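Kvaran Gripper Comparison Kit – Set-up Guide
August | Liudmyla Zakharchenko, Florbridge
Reading time: 3 min

Section 4: Head camera check at the sink station

Complete this section before fitting the first gripper. The same camera settings are used for both the Jandeck two-finger gripper and the Wadham suction gripper, so that results can be compared.

1. Park both arms outside the camera's field of view.
2. Place the dish rack across the sink basin and stand one plate on edge against it.
3. Open the dishwasher and pull out the racks.
4. Tilt the head down until the basin, the faucet and the upper dishwasher rack are all in view.
5. Lock exposure and white balance, then save one still.
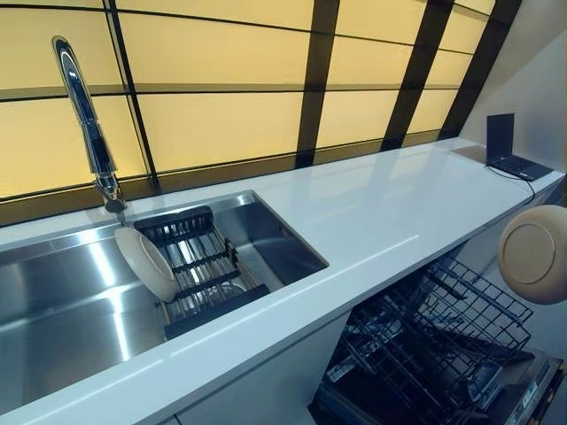 Figure 4-1. Sink station from the head camera, plate standing at the rack, dishwasher open.

Caution: Glossy counters, chrome and stainless steel produce bright streaks that the depth filter may read as edges. If the plate rim is not outlined in the preview, lower the exposure and repeat step 5. Do not dim the backsplash between trials.

6. Enter the still number in the trial log (e.g. 732).
7. Fit the first gripper and run 24 plate transfers. Change grippers and repeat.

Note: A gripper change shifts the wrist offset. Reload the matching profile before moving the arm – the controller does not detect the change.

Contact: Morag Ogilvie, Florbridge Support | © Florbridge | Back to top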